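Household Readiness: Air Raid Alerts

Treltitz Civil Defense Office, guidance for residents

1. Clothing
Set out one full change of clothes per person before 11 at night.
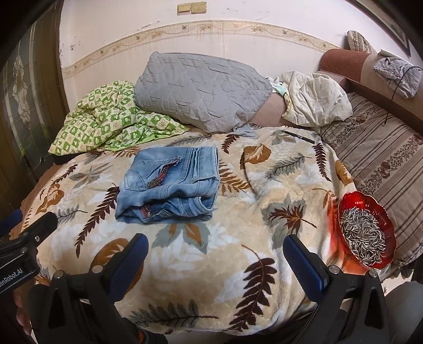
2. Windows
Close shutters and draw heavy curtains. Beds should stand at least 5 feet from the glass.

3. Water
Store 22 quarts in sealed containers and replace them each June. 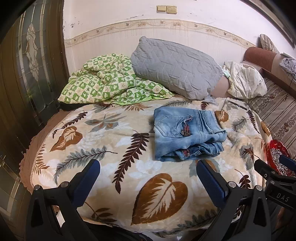

Label every container with the date it was filled. Questions may be sent to Wing-yan Lai, Shelter Section.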